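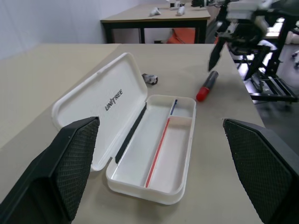

My uncle left me a house which I did not want, in a town whose name I could not say. The town was Rukdale and the house stood at the top of it, after the last bus stop. I arrived in June with one bag and a letter from the solicitor, Mr Ó Súilleabháin, who had written my name wrong in three different ways. He gave me the keys at his office and then, from a drawer, a second thing which he said my uncle wanted me to have before I entered the house. It was a white plastic case, long and with round corners, the kind in which people keep glasses or pencils. I opened it on his desk. The lid fell back, smooth and white inside, and there was black printing across it, UNITREE, a word that meant nothing to me. In the case was a folded paper and a small brass key.

On the paper my uncle had written only: "For the clock. Ask Peadar."

"Who is Peadar?" I said.

"Peadar Doherty," said Mr Ó Súilleabháin. "He will find you. He lives opposite."

I walked up the hill with my bag. It was a warm evening and people were sitting in front of their doors, and they stopped talking when I passed and started again behind me. In my country it would be the same.

The house smelled of soap and old paper. There was a kitchen, a front room, two bedrooms and a cupboard full of tins. I looked for a clock in every room. I found the marks on the wallpaper where pictures had been, and I found my own school photograph on the stairs, with the bad haircut, but no clock. So I made tea without milk and sat down with the letters.

My uncle had kept all of them. My mother had written to him for 20 years, until the quarrel, and he had tied her letters with green string. After the quarrel there was nothing from her. There were bills from the Clelex company, where he had worked in the stores, and a bank book with 264 pounds in it. I read until it was too dark, and I did not put on the light.
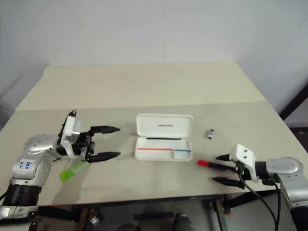 The man opposite

He knocked at eight in the morning. He was very old, with a clean shirt and a bowl of eggs.

"You have his ears," said Peadar Doherty. "Did you get the key?"

I showed him. He took it between two fingers and looked at it for a long time, and then he gave it back to me and went out without a word. I understood that I should follow.

We crossed the road and entered his house. In his front room, on the wall over the fire, was a clock with a painted face, and under the numbers somebody had written Lasora in thin letters. I knew that name. It was the village of my mother, and of my uncle too, of course, although I had never thought of him as a child in it.

"He brought it here on the boat," said Peadar. "Then he and your mother had their fight, and he could not listen to it any more. He said it was like her voice in the next room. So I took it. But I was not allowed to wind it. He kept the key."

"And he never wound it?"

"Every week," said Peadar. "He came over after his supper and wound it, and we played cards, and then he went home to his quiet house."
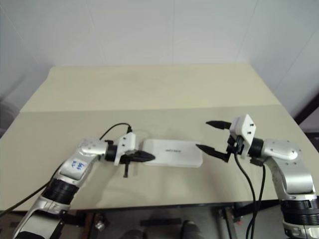 I asked him what the fight was about. He said it was about money for a roof, 820 pounds, which my uncle had sent and which my mother said had never arrived. Maybe it was stolen on the way. Maybe my grandfather drank it. My uncle believed in the end that she was telling the truth, but by then she had moved, and the letter he wrote to her came back.

"He had the address of your school," said Peadar. "That is how he had the photograph. He was going to write to you also. He was slow with writing."

The clock had stopped at ten past four. I stood on a chair and found the small hole in the face, and the key went in. I did not know how many times to turn it.

"Until it argues with you," said Peadar.

I turned until it argued. Then he touched the pendulum with one finger, and it began, louder than I had expected, and I remembered that my mother also used to put down the plates in this way when she was angry - hard, and at equal distances.

"Will you take it over to your own place?" he asked.

I said I would think about it. I asked him if he still had the cards.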